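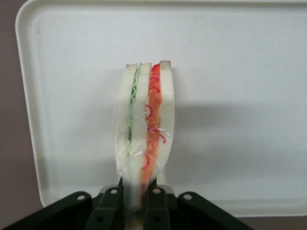 The lunch program at the Stidell Street center is now in its second term under the Greenberg grant, and attendance has held up better than we planned for. We serve children from the Plinasside apartments and the two blocks behind them, Monday through Friday, with a smaller pickup on Sunday for families who ask. The standard meal is still a sandwich, fruit and milk. Sandwiches on white bread with a layer of lettuce remain the cheapest item we make and the one least often left on the tray, so we have kept them on the menu three days a week.

**Meals served.** We served 3000 meals this period against a target of 2000. Most of the increase came in May, when the school closed its own kitchen for repairs. We do not expect that level to continue and have not budgeted for it.

**Staffing.** Ingrid Hutchins took over the kitchen schedule from Otis Whitfield, who now handles ordering and deliveries. One part-time post is still open. We interviewed for it twice and made an offer, which was declined over the hours. The post has been readvertised with a later start.

**Suppliers.** We moved the bread and dairy order to Lusuma. Deliveries arrive before 8 a.m., and the invoices are easier to match to the grant lines. Produce is still bought locally – prices went up in spring, and we cut back on berries to stay within budget.

**Equipment.** The second refrigerator was installed and is in use. The old one needs a new door seal. The dishwasher quote came in higher than the amount set aside, and we are asking for a second one.

**Spending.** Food costs are over by 12 percent, all of it from the extra meals. Wages are under because of the open post. We would like to move the unspent wages to food and need your approval within 30 days to do so.

**Next period.** Fill the open post, settle the dishwasher, and send the parent survey out again. The first round had too few replies to use.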